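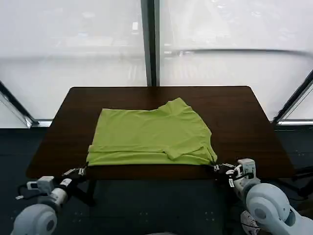
Figure 1. T-shirt partly folded on the work table, collar end still raised.

Folding and Storage of Cotton T-shirts
Ellstead College, Textiles and Product Design
Submitted 10/07/2018

1. Introduction

A folded T-shirt takes up less drawer space than a crumpled one, but the saving depends on the fold used and on how flat the shirt lies before folding starts. The project looked at two folds for short-sleeved shirts and asked which gave the more regular shape and which held that shape better in storage. The storage box was a Murnex shallow drawer box. The shirts were plain cotton in adult medium, supplied by Flilora, all from one order.

The work follows on from a short study of towels done in November, in which the surface under the cloth affected the result more than expected. For that reason the surface is treated here as part of the method.

2. Folds tested

Fold A (side fold). The shirt is laid face down. One side is brought in to the middle of the back and the sleeve is turned back on itself. The other side is treated the same way. The hem is then brought up to the collar in two stages.

Fold B (half fold). The shirt is folded in half lengthways so that the sleeves lie one on top of the other. The sleeves are turned in over the body and the hem is brought up to the collar in one stage.

The target width for both was 200 mm, to suit the drawer box. With either fold the sleeve forms a triangular flap where it crosses the body. The flap is an extra layer on one side only with Fold B, and the finished shirt is thicker on that side.

3. Work surface 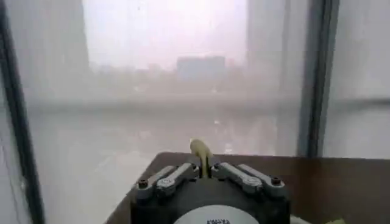 Cloth drags on a rough surface, and a dragged hem gives a crooked first crease. Three surfaces were considered: a bed, a carpeted floor and a table. The bed was rejected after the first session, as the mattress sank under the shirt and the creases could not be pressed flat. Carpet held the cloth in place too firmly. The wooden table was used for all recorded trials. Its top is smooth and slightly glossy, so the cotton could be slid square, and the straight back edge was used as a line to check the hem against. It stands in front of a large window. The light through it is pale and even, which made shallow creases hard to pick out, and these were checked by touch as well as by eye.

The table corners are rounded. A shirt placed too near a corner had part of the hem unsupported, and one early trial was discarded for this.

4. Procedure

A total of 34 trials were recorded, half with each fold. Each shirt was dropped on the table in a loose heap, opened out and smoothed from the collar down before the first fold was made. The width was measured at the hem end and at the collar end with a 600 mm steel rule. The difference between the two was recorded as the taper. Folded shirts were placed upright in the drawer box, left for seven days and measured again.

Opening out took longer than folding in most trials. Where the heap had the hem tucked inside it, finding a free edge was the slowest step.
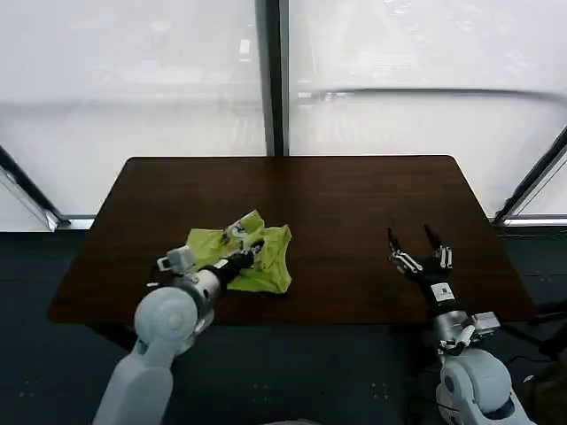
5. Results

Fold A gave the smaller taper, both when first measured and after storage. Fold B was quicker but the collar end was nearly always wider than the hem end. The collar is ribbed and stiffer than the body, and it tends to lift where the layers overlap. Pressing it flat helped for a short time only.

After storage, shirts with Fold A had kept their width. Several with Fold B had opened at the sleeve.

6. Limits of the work

Only one size and one weight of cotton were tested. The box was full throughout, and a half-empty box might let either fold slump. A repeat with a Jurčo hanging shelf was planned but not completed.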